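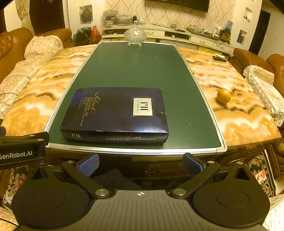 What kind of examples does the Bokix project collect?

We collect short recordings of one person doing one small job at home with a hand-held gripper. Each recording is one example for the learning system, which later has to do the same job with a robot arm. The rooms are normal living rooms and kitchens, and we ask you to leave them as you live in them. A remote control or a piece of fruit on the table beside the work board is fine, and so is a lace cover on the sofa. The system should learn that such things are not part of the task.

Do I need to clear the table before I begin?

Only the board must be free enough to work on. Please do not tidy the room between two recordings of the same task. If you move something by accident, leave it in the new place and continue.

Which tasks are in the August set?

The August set has open box, take out, put back and close box. Each household receives a list from Amra Halilović with the order of the tasks. Please follow this order also when it looks strange to you.

How should I hold an object with the two fingers?

Bring both fingers to the object at the same height, one from each side, and close slowly. The blue pads should do the touching, and the black parts of the finger should stay away from the object. With round containers the most common mistake is that one finger arrives early and pushes the container over. If this happens, open the fingers, wait a moment and try again in the same recording. 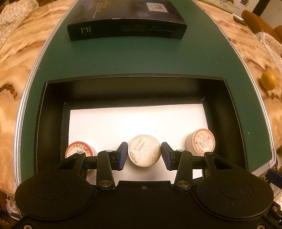 Task "take out" or "put back": fingers on both sides of a round container in the open box.

Should I delete a recording in which I dropped something?

No. Mark it with "slip" in the list and keep it. We use these recordings too, but in a separate group. Only delete a recording if a person's face or a private letter can be read in it.

How many recordings do you need from one household?

We ask for 215 for the full list. Most people do this in several evenings. The complete set now has 1,802 accepted recordings, and we want more than 500 additional ones before we train again.

Why was my recording rejected?

Rok Leka checks every recording by eye. The usual reasons are:
The gripper was not fully open at the start.
The free hand helped the object.
The recording stopped before the fingers let go.
The movement was too fast – please count slowly to two before you close.

A rejected recording is not a problem for you. You do not have to repeat it if your list is otherwise complete.

May I use my left hand?

Yes, but stay with the same hand for the whole list and write it in the first line. We have few left-handed examples, so they are welcome.

Can my children do some of the tasks?

For the moment no. The consent form is only valid for adults. Stojan Obradović is preparing a new form, and we will put it on this page when it is ready.

The finger pads are dirty. What can I do?

Wipe them with a dry cloth. Do not use alcohol or oil. If a pad comes loose, stop recording and write to Bujar Vasić, who keeps spare pads in the Birkeck office.

Where do I bring the gripper back?

To the Birkeck office, on Saturday until 2 p.m. Please bring the charger as well – we are missing many of them.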